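Visit to the Godis footwear repair works, Grukier

Our October outing was to the open day at Godis, who resole and restitch shoes for stores in and around Gretulstead. We took the 603 bus from the station and walked the last part along the canal. There were 29 of us, more than the works had planned for, so we went in as two groups.

The tour began in the receiving room. Shoes arrive in sacks and each pair gets a paper tag with the customer's store and the work needed. Walking boots make up most of the trade. Running shoes are harder to repair, and many are sent back with a note that a new sole would cost more than the shoe.

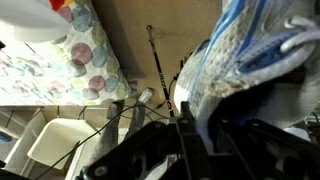 From there we went to the stitching room, which was the noisiest part of the building. The machines are old and the parts come from a dealer in Rangel. One of them can sew through a boot welt in under a minute, but setting it up takes much longer. We were allowed to try hand stitching on scrap leather. Almost everyone pulled the thread too tight.
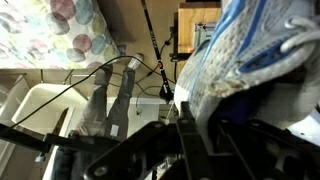

Gray sneaker with blue stripes and a worn seam.

Gluing is done in a separate room with the windows open. The cement has to dry on both surfaces before the sole is pressed on, and then the shoe rests overnight. The guide told us that most soles that come off at home were glued too soon. She also advised against drying boots on a radiator, which several of us admitted to.

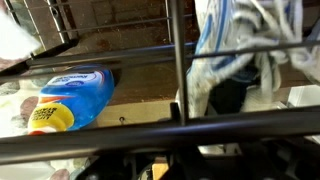 Blue bottle behind the bars of a wire rack.

Tea was served at 3 p.m. in the old packing hall. The repair price list was on the wall. A full resole takes seven working days, and heels can be done in five. There is a counter for the public, open mornings only, with parking at the back.

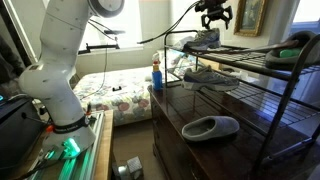 Gretulstead Walking Club | Outings Section

Members who left boots for repair can collect them from the Godis counter with their ticket. The bus back was late, and the shelter at Grukier is small, so bring a raincoat if you go on your own. The next outing is to the Rangel tannery. Names on the list in the clubroom, please.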